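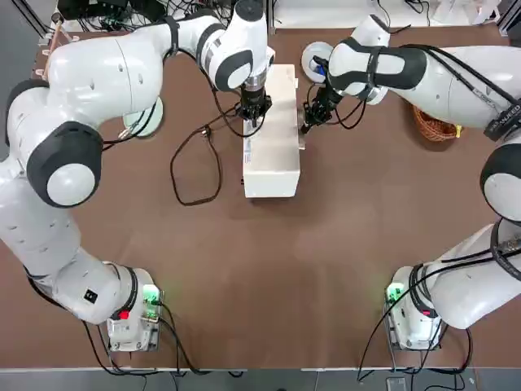

A long, narrow box with a small printed label.

Why do things come in boxes?

Look in your kitchen cupboard and you will probably find several boxes. Cereal comes in a box. So do tea bags, light bulbs and new shoes. A box has a few different jobs to do before it reaches your home.

Keeping things safe

On its way to a shop, a box may be dropped, squashed or shaken about in a lorry. Strong boxes are often made from corrugated cardboard. If you tear a piece and look at the torn side, you will see a wavy layer of paper with a flat layer on each side of it. The waves make the cardboard stiff, and the air in the gaps works a bit like a cushion.

Thin card, like the card in a cereal box, has no wavy layer. It is lighter and easier to print on, but it bends more easily.

Things that break, such as cups and plates, need extra help.

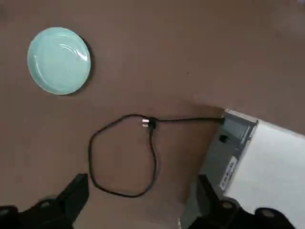
A plate can be strong when you put food on it and still crack if its rim gets a sharp knock. For this reason plates are often wrapped in paper and packed standing on their edges, with card between them. The paper stops them from rubbing together and scratching.

Stacking

Round things roll, and they leave gaps when you put them side by side. Boxes have flat sides, so they fit closely together. The Tindum box factory makes 1000 boxes for every order. Before they are folded they lie flat, and all 1000 fit in the back of one van. If they were folded first, it would take 5 vans.

Telling you what is inside

Most boxes have words or a label on the outside. A label can show:
the name of the product
who made it
how much it weighs
a barcode

A barcode is a pattern of dark lines and pale spaces. A scanner shines light on it. The pale spaces bounce back more light than the dark lines, and a computer turns the pattern into a number. The number tells the till which product it is.

What happens to old boxes?

Clean, dry cardboard can be recycled. It is mixed with water until it turns into a mush called pulp. The pulp is cleaned, pressed flat and dried to make new paper or card.

Try it yourself

Find an empty cereal box and carefully open the glued edges. Lay it out flat on the floor. How many flaps does it have? Now try to fold it back up.

Word list

Corrugated: folded into ridges or waves
Pulp: a soft, wet mix of fibres and water
Rim: the outer edge of something round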